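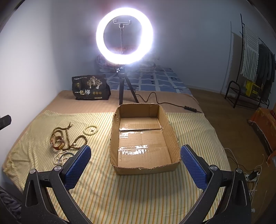 Rania says I should do the drawer all at once or leave it alone, and she said it again this morning on the phone before I had even told her I was starting. She did hers in October and filled two bags. I told her mine would take longer, and she said it would if I stopped to look at everything.

Diary > Moving out > Bedroom

Began at 6, before the heat came on. Stripped nothing, just worked on top of the bed with the striped sheet still on it. The beads and the watch with the brown strap went down on the left side, with the pearls, the bangle and the cream bracelet near them, and the cardboard box stood in the middle. It is a shallow one with torn edges and tape on the bottom, and it has no lid, so it will have to travel on someone's lap.

The watch should go to a repair shop. Armindo asked for 4 weeks last time and I never went back to argue about it. I may try the place in Wernitlow instead. The pearls need restringing too, but that can wait until after the move.

I can't decide about the prayer beads. Munther would like them, and he has asked twice in his roundabout way. I would rather keep them until spring and then see. The bangle goes to Noura.

Stopped for coffee and did not get back to it for an hour. Looked at the quilt and thought about which room it would suit in Pravside. The back bedroom is the cold one, so probably there. The tan cover can go on the sofa bed.

Elis called about the van. It will cost around 1000 with the stairs, more than I had put down, but he wants an answer tomorrow and I don't have another name to try. Said yes.

Still to do: tissue paper, a lid of some kind, the bottom drawer. Ate late - soup and the end of the bread.

Recent entries
The hall closet
Curtains for Pravside
Two trips to Wernitlow
Keys and who has them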